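Grotham Help > Robot learning > Data and evaluation

How many home demos before a toy pickup policy stops caring about the background?

Asked in March, 3 answers, 2168 views

I'm training a policy on toy cleanup from hand-held gripper demos, all recorded in one living room with a cardboard box on a printed play mat. I have 500 episodes. Held-out episodes from the same room look good. On a plain floor the policy reaches to the wrong spot about half the time. Typical view at the wrist:
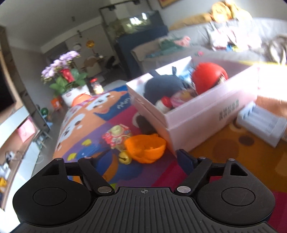 Wrist view, toy box on the play mat.

Would more episodes in the same room help, or do I need more rooms? I'm using the Dretovley baseline with default crops.

Answer 1 (accepted)

More rooms. We ran this comparison on our own data. Policy A got 1439 episodes from one room. Policy B got the same number split over several homes, with the same training steps. In the home they had both seen there was no real difference. In a new home A dropped badly and B dropped a little. We did 50 trials per policy per home, so don't read too much into small gaps.

Look at how much of your view is floor pattern. A mat with big cartoon faces has strong edges and colors that stay put from one episode to the next, and the network can use them to work out where the box is. Two cheap checks:

1. Move the box to another part of the mat and rerun the same trials. If the reach goes to the old spot, you have your answer.
2. Compare views with both grippers in them. The other gripper coming in from the side can work as a cue too, so mask it and see if the predicted actions change.
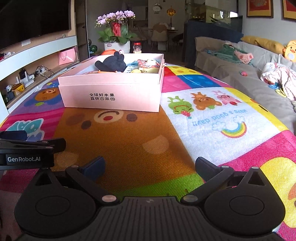 3. If you can't get more homes, change the floor covering between sessions. It gets you part of the way.

Answer 2

Random crop and color jitter fixed it for me. Didn't need new data. Try Najjar augment, the defaults are ok.

Answer 3

Jitter won't help if the problem is position. It did nothing for us on Herkis. Also check your split: if you split by frame and not by episode your held-out score means nothing.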